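Subject: Re: [tabletop-props] Plush on plate: settling on a standard layout
From: Merle Sutcliffe
Date: 14th July
To: tabletop-props list

> I still don't see a written layout for the plush and plate pair.
> The sheet from May gives the table and the plate but says nothing
> on how the toy should lie, or whether the ears may overhang the
> rim. Batville and Luvuvov are each doing it their own way and the
> records don't compare. Can someone post what they use?
>
> Prokopenko

Replying below the quote, as the list prefers.

The layout we use at Solteo is short. Table: white top, curved edges, cable holes near the back corners, pale gray panel wall behind. Plate: round, pale green, raised rim, no pattern. Toy: small white plush rabbit, pink on the ears, one size only. The plate goes right of center and starts empty. The rabbit starts off the plate, to the left of it.

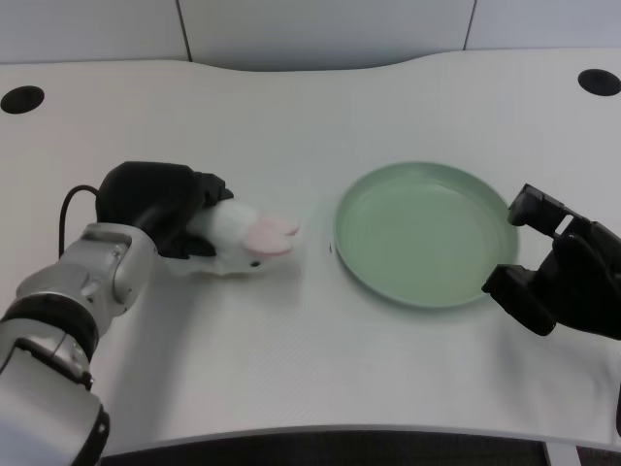

Fig. 1. Rabbit left of the plate, head to the right, plate empty.

The plate color was chosen for contrast. A white plate on a white table gives a poor rim line, and a white rabbit on top of that is worse. Pale green separates from both without being so dark that it changes the exposure. If your plate has a glaze that throws a highlight, swap it for a matte one before you start.

Brush the plush before each session. Lint from the fur ends up on the tabletop and reads as specks later. Wipe with a dry cloth. We tried a damp one and it left streaks that took longer to clear than the lint did.

Placement and acceptance, for the revised sheet:

1. Rabbit belly down on the plate. On its side is a fail, even if it is fully inside the rim.

2. Ears folded back along the body. They may lie in any direction relative to the table. A tail slightly over the rim is a pass, provided the body rests on the plate.

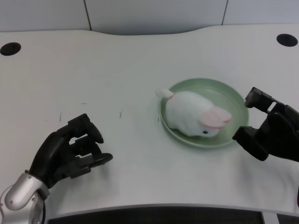
3. The plate must not end up past the right-hand cable hole. If it has been pushed that far, move it back and log the shift.

4. Record the heading of the head at the end, in steps of one eighth of a turn. That makes 8 values, and the field is already in the form.

On the question of ears over the rim: I would allow it. The ears are soft and carry almost no weight, so they say little about whether the toy is seated. Our log has 1264 entries under the old wording, and the rim clause is the one that reviewers disagree on most. Dropping it for ears and keeping it for the body removes most of the argument.

The start position needs more care than the end position. With the toy lifted on the left, the pink end can be the only part with any color in it, and a reviewer has to work out which way the animal is lying from that. 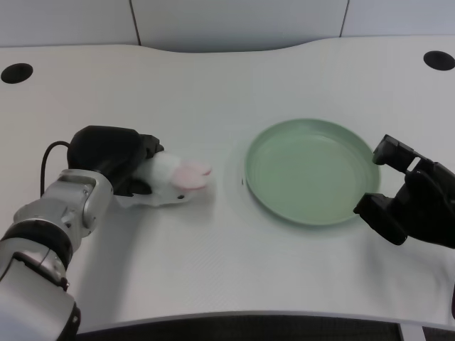 For that reason I want the starting heading written down as well, using the same 8 values. It adds one field to the form and no extra handling.

Two items remain open. Our spare rabbits have been washed 5 times and the fur has gone flatter than on the first one, so I need a replacement rule. Luvuvov suggested 6 washes as the limit, which I can accept. The other is plate diameter, where I would like measurements across the rim from Batville before the sheet is frozen.

Merle Sutcliffe
Solteo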